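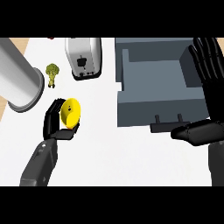 Emlyn Bowen wrote:

> The fix is to recalibrate the simulated hands against the real cell.
> I loosened the finger joint limits by 3 degrees on both sides and
> the drawer task is fine now. I'd call the Gratora setup done and
> copy it over to the Cerell bench.

I'm not ready to call it done. Fine over how many runs? Joni's note from September also said "fine", and that was 14 episodes with the cabinet in one position. I'd want 200, with the cabinet moved between them, before anybody copies a config anywhere.

I also don't see why joint limits would cure a missed handle. In the sim the open right hand sits right beside the drawer handle, and the fingers have plenty of room to straighten. If the approach is off, my money is on the wrist offset, which we last touched when Fitriani swapped the hand model. Loosening the limits may just be hiding it.

Could you do this for me:

Put the old limits back.
Zero the wrist offset and measure it again, right arm first.
Rerun with the left hand holding the yellow object, then with it empty. I suspect the two arms share a setting they shouldn't.

Send me the logs, including the bad ones. If the old limits still fail after that I'll drop it and you can merge.

Adi Menon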